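Keeping Passwords and Private Papers Safe at Home

Most households now hold a fair amount of information that would be useful to a thief. Bank letters, tax records, old phones, the router in the hall and the laptop on the kitchen worktop all count. The tips below need no special knowledge. Do a few at a time.

Start with the router

The router is usually left exactly as it came out of the box. Log in to its settings page and change the administrator password, which is separate from the wi-fi password. The address for the page is normally on the sticker underneath or on the back. Write the new password down and keep it with your other papers.

While you are there, look for a firmware update and turn on automatic updates if the option exists. Switch off remote management unless you know you use it. Set up a guest network for visitors, and put the television, the doorbell and any smart plugs on it as well. If one of them has a weak spot, it will be harder to get from there to the computer with your accounts on it.

Passwords

Use a different password for every account that matters. Email comes first. Anyone who gets into your email can reset nearly everything else. After that do the bank, the phone company and any shop that has your card saved.

Three or four unrelated words make a good password and are easier to type than a jumble of symbols. Leave out pet names, street names and football clubs. A password manager will remember the rest. If you would sooner use paper, a notebook is fine provided it stays in a locked drawer and does not travel in the laptop bag.

Turn on two-step sign-in wherever it is offered. Print the backup codes and put them with the notebook. People often skip this part and then lose the phone.

Sorting the paper

Set aside an afternoon and go through every drawer where post collects. Make one pile to keep, one to shred and one for ordinary recycling. Anything with an account number, a date of birth, a National Insurance number or a signature goes in the shredding pile. Envelopes with only a name and address can be recycled, though I tear off the label first.

A cross-cut shredder is worth the extra money over a strip-cut one. Feed it a few sheets at a time and let it rest when the motor gets warm. Remove metal clips. Ours, a small Langlois, takes staples but jams on glossy card.

Shreddings can go in the compost in thin layers if the paper is plain. Check with your council before putting them in the recycling bin, as many will not take them loose. At Trirkport they have to be tied up in a paper sack.

Storing what you keep

Birth certificates, passports, deeds and wills should be together in one place that the adults in the house know about. A fire-resistant box is a sensible buy. Put a sachet of silica gel inside and open the box now and then to air it, or the papers will start to smell musty. 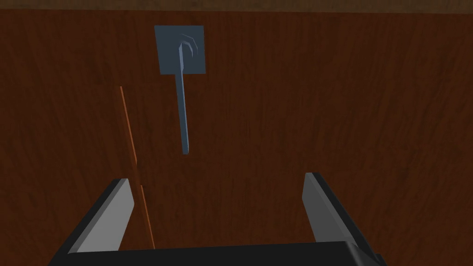
Square blue-grey plate on reddish-brown wood.

If you fit a lock to a wooden drawer or cupboard, drill a pilot hole for each screw and finish tightening by hand. Power drivers strip small screws very easily. Keep the spare key somewhere other than the same desk.

Old phones and computers

Deleting files does not clear a device. On a phone, copy off your photos, sign out of your accounts, then use the factory reset in the settings. Take out the SIM and any memory card. On an older computer with a spinning hard drive, run a full wipe, which can take all night, or remove the drive and keep it.

Backups

Keep two copies of anything you could not replace, with one of them outside the house. An external drive left at a relative's will do. Encrypt it and unplug it between backups. Try opening a few files from it every December, or whenever you change the smoke alarm batteries.

Related tips
Murkwood shredder: clearing a paper jam
How long to keep household bills
Choosing a fire-resistant document box
Spotting a fake delivery text
Greken padlocks: freeing a stiff key
Labelling chargers and cables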